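Cold Roads, Long Shifts: How Gruswood Patrols Its Winter Network

The county of Gruswood has 900 kilometres of maintained road, of which a little over a third is classed as priority for winter policing. On a clear night the traffic unit covers it with five cars. When the surface temperature drops below freezing the same five cars cover it, but the work changes in ways that the shift rota was not drawn up to handle.
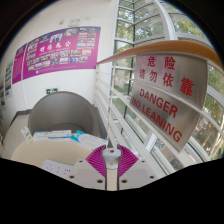
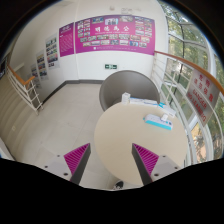 A collision on a dry road takes a two-person crew an average of 35 minutes to clear, measured from arrival to reopening. On ice the figure is much harder to state. Recovery trucks are slower to arrive, the scene has to be protected over a longer distance, and a second collision in the queue is common enough that crews are trained to expect one. The car that attends is out of use for drink-drive checks for the whole of that period.

This is the main difficulty with winter enforcement. Demand for roadside testing and demand for collision cover peak on the same nights, usually between ten in the evening and three in the morning, and both draw on the same crews. A fall in arrests during a snowy weekend is often read as a sign that drivers have behaved better. It may only show that fewer tests were carried out. Arrest totals published without the number of tests beside them cannot settle the question either way.

Gruswood began recording both in November. Each stop is logged with the time, the road number, the reason for the stop, the surface condition and the result of any breath test. Over the first full month crews logged 158 stops that led to a test. Most were made on the Seixas road, a single carriageway that leaves the town by the old cattle market and climbs to the pass. It carries nearly all the late traffic from the bars and the hotel, and it has two lay-bys wide enough to hold a patrol car and a stopped vehicle clear of the running lane.

Suitable lay-bys matter more than is generally supposed. A stop on a narrow road in poor visibility puts the crew and the driver at risk from following traffic, and the guidance is to let a vehicle continue to the next safe place unless the driving itself is dangerous. On the Tameva side of the county the next safe place can be several kilometres on. Crews there tend to work from fixed points at junctions, and regular drivers soon learn where those are.

The logging is done on a tablet mounted between the front seats, running software supplied by Selorent. Entries are held on the device when there is no signal and sent when the car returns to coverage. The delay caused some trouble at first. Records uploaded in a batch were stamped with the time of sending, and a group of stops made before midnight appeared to have taken place at breakfast. The stamp is now taken from the tablet's own clock when the entry is opened.

Surface condition is still entered by hand, from a list of dry, wet, slush, snow and ice. Crews differ in how they use the middle terms. A road that one officer records as slush may be recorded as wet by the next, and the roadside weather stations are too widely spaced to correct the entry afterwards. Any comparison between snow and slush should be treated with caution until the wording is tightened.

Proposals for next winter include a dedicated testing car that would be exempt from collision work except where there is injury. The cost is one crew per night shift. The alternative is to move some of the testing to early morning, when the collision load is lighter and drivers from the night before may still be over the limit. Crews have asked for grit bins at both Seixas lay-bys whichever option is chosen, and for the upper one to be cleared on the plough's first run.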